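Sober living, month six: what the house agreement doesn't cover

Danai Chrysikopoulos

When you move into the Vatgate house, you sign an agreement. It runs to 11 pages, and I have read it more often than I've read most novels, mainly during my first two weeks, when I couldn't sleep and it was the only thing on the nightstand. Curfew is in there. So are testing, visitors, meetings, rent, and what happens if you break the rules on any of the above.

Missing from it is any mention of what to do at four in the afternoon. Four in the afternoon used to be taken care of for me. I didn't have to plan it. Now it arrives every day with its hat in its hands, wanting to be entertained.

My counselor at Tanura, a patient woman who has heard all my jokes, suggested I put something dull in that slot. I had been hoping for pottery, or possibly a horse. She said dull was better, because dull things still get done on the days when you hate everything. So I picked chores, on a schedule, written on paper and taped inside my closet door where I'd have to look at it.
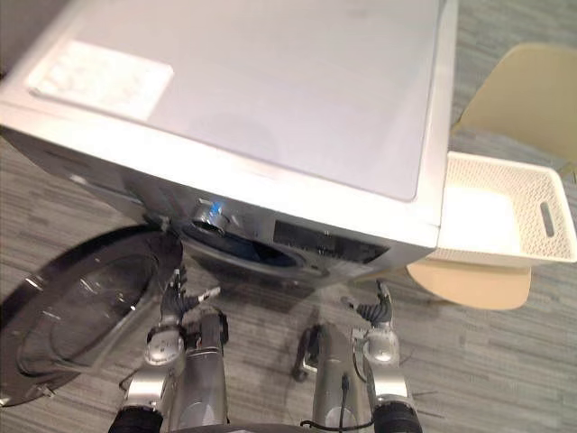
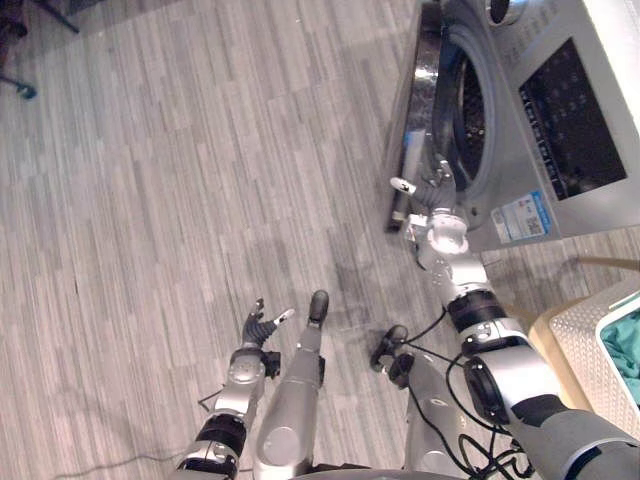
Did it fix me? It did not. I had a bad stretch in May, before I came to Vatgate, and I'd be lying if I said a clean pillowcase would have prevented it. But cravings, in my experience, are a lot like my uncle's phone calls. They feel endless while they're going on, and if you keep your hands busy they do wind down. Mine usually quit before the chore does. When they don't, I call somebody, and I have learned to call before I've worked out what I'm going to say. The people on my list have sat through some very long silences and one full account of a casserole.

A few of you asked about the evening group at Sima. It's still going, it's still in the room with the terrible chairs, and you can still come if you've slipped. Especially then. Family members meet separately down the hall, where I'm told the chairs are worse. Bring a sweater.

If you take medication as part of your treatment, please don't let anyone in a folding chair talk you out of it. Take that question to whoever prescribes it. I've heard the speech about how it "doesn't count" and it was delivered by a man on his third energy drink.

The Dremamau ride list is posted by the front desk again. Put your name down by 10 in the morning if you need a lift that night, and write so the driver can read it.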